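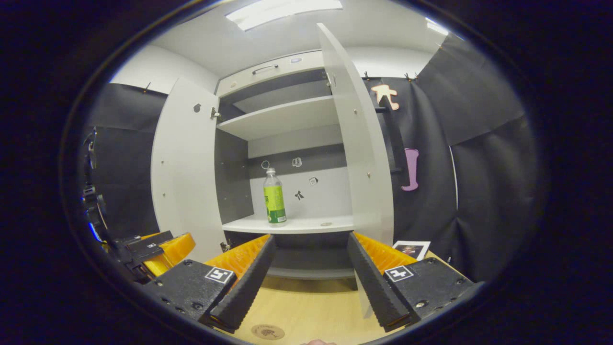 Slide 1: Frame rate is a design decision

Good evening and thanks for having me. Orestis Makris, engine programmer on Nenirix, our racing game for consoles and PC. Tonight is about how we picked a frame rate target and what we gave up to hold it. Questions at the end, please, except if you can't hear me.

Slide 2: Where we started

Nenirix began as a PC project. On our development machines it ran well above 60 frames per second and we stopped looking at the number. The first console build averaged 49. It felt worse than a steady 30, and testers said so. They used words like "sticky" and "drunk". None of them mentioned frame rate.

(Pause on the graph. Point out the dips at the start line.)

Slide 3: Averages hide the problem

An average of 49 tells you very little. What players notice is the single long frame in a corner. We moved to logging frame times in milliseconds and sorting them, worst first. Our worst in the Nollport harbour track was 32 milliseconds, almost double the budget for 60.

Slide 4: What was in that frame

Go slowly here, the text on the slide is small.

The harbour scene had 2,329 separate draw calls with a full grid of cars. Most were fences, bollards and crowd barriers, each submitted on its own. The artists had done what we asked of them. We had never given them a budget.

Grouping the barriers by material fixed a large part of it. Shadows were next. We cut the shadow distance for trackside props and kept the cars at full range.

Slide 5: Things we tried and dropped

Dynamic resolution. It worked, but the far end of the straight shimmered and that is where you look for your braking point. We kept a very mild version.

Locking to 30 with heavy motion blur. Looked lovely in trailers. Input delay was too long for the handling model.

Lowering the physics rate. Don't. The cars started hopping over kerbs.

Slide 6: Tools

We wrote a small overlay called Cernard. Green bar, red bar, name of the slowest system underneath. Artists can turn it on from the pad without a programmer at their desk. I'll show it in the demo.

(If the laptop won't talk to the projector, skip to slide 7 and play the backup video.)

Slide 7: Two modes or one?

People ask why there isn't a quality mode at 30. We had one until May. It meant testing every track twice, and the handling needed separate tuning. We removed it and spent the time on loading.

Slide 8: What I'd do again

Set the target before the first track is built. Write it on the wall in milliseconds. Run the slowest console every night and mail the results to the whole team, including design and audio.

Slide 9: Questions

Repeat each question into the microphone for the recording. If anyone asks about split screen, it's still in testing and I can't give a date.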